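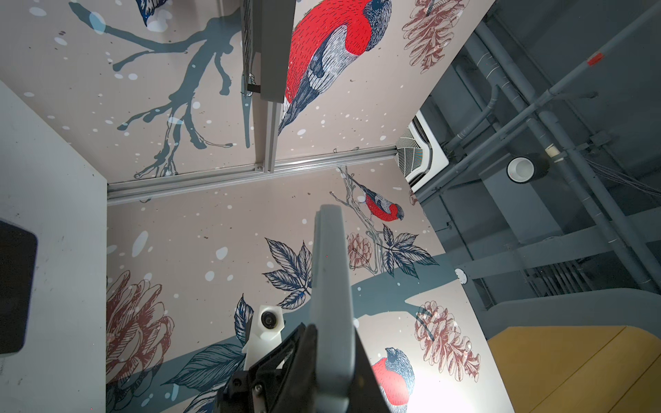 Kokside Marsh

Kokside Marsh is a nature reserve of 393 hectares on low-lying coastal ground, made up of wet grassland, reedbed and a narrow strip of saltmarsh. It takes its name from the village of Kokside, on slightly higher land to the west. The reserve is known mainly for its breeding waders and for the large flocks of wigeon and teal that use it in winter. It is owned by the Kokside Marsh Trust and grazed by cattle under yearly licences.

Geography

The marsh lies behind a clay sea bank and is crossed by a grid of ditches, most of them dug when the land was first drained for pasture. The main drain, the Gerano Cut, runs from the village to a tidal sluice at the eastern end. Water levels on either side of the cut are held separately. The northern fields are kept wet well into June, while the southern fields, which include the hay meadows, are allowed to dry out earlier. The soil is heavy marine clay over peat, and in dry summers wide cracks open along the old field edges.

History

For most of its recorded history the marsh was common grazing, with rights held by the farms around Kokside. Sheep were brought down from the hills in spring and taken off before the autumn floods. Deeper pumping later allowed part of the southern side to be ploughed for wheat, but yields were poor and the arable fields were abandoned one by one. The trust bought the first block of land from Kinoshita Farm and added the rest in stages. The pumps were then switched off and the ditches on the northern side dammed with clay plugs.

Wildlife

A total of 124 bird species has been recorded. Lapwing, redshank and snipe nest in the wet fields, and marsh harriers breed in the reedbed. Bitterns have been heard booming in most recent springs but have not been proved to nest. Otters are present all year. Water voles, once common throughout, are now found only along the upper part of the cut.

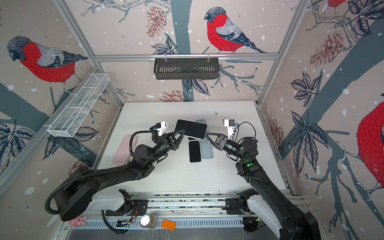
Breeding birds are surveyed on five early-morning visits between April and June. Each visit follows a fixed route along the ditch banks, with nests viewed from a distance where possible. Records were once written on paper maps and copied out later; they are now entered in the field on a phone. The form shows the whole field map at once, so a large handset, like the one with the silver-white edge held over the table, suits it better than the smaller phone lying below. Hay meadow plants are surveyed separately in July.

Grazing

Cattle are turned out in May and taken off in October, or sooner if the ground becomes too soft. Numbers are kept low during the nesting season to limit trampling, then raised after the hay has been cut. Older, slower breeds are preferred, as they will eat rushes and coarse grass that sheep leave. Graziers may not use fertiliser, and any worming treatment has to be given before the animals arrive. 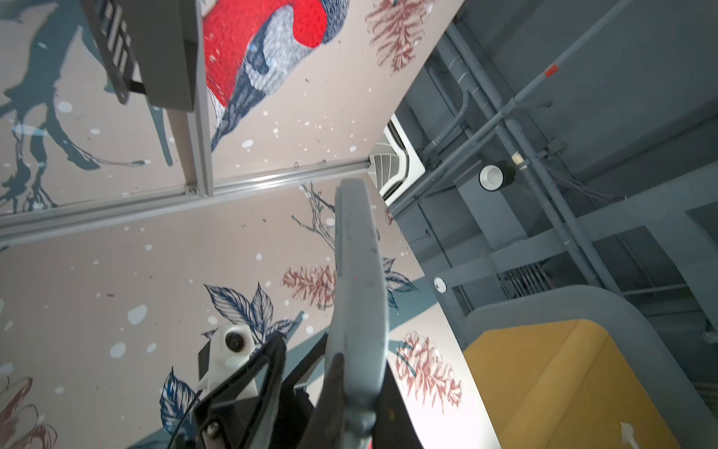

Photo: Gidodum

The licences also set out how ditches are fenced. Most are left open so that cattle can drink from them, and the poached margins provide bare mud for feeding chicks. A stretch of 500 metres beside the Gerano Cut is fenced on both banks to protect the water voles — the only permanent fencing inside the reserve.

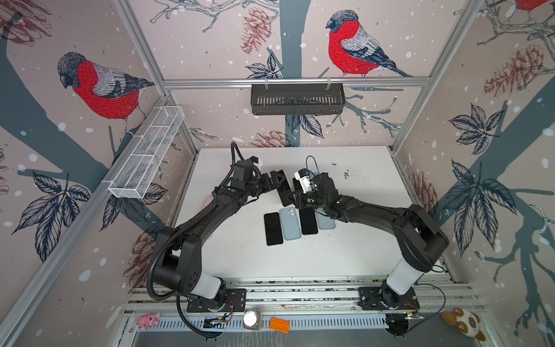

Access

A public footpath runs along the top of the sea bank, and a shorter path leads from Kokside village to a hide overlooking the northern fields. Dogs must be kept on leads at all times. The path beside the cut is closed from March until the end of July and is often under water in winter.

See also

Coastal grazing marsh
Conservation grazing
Wader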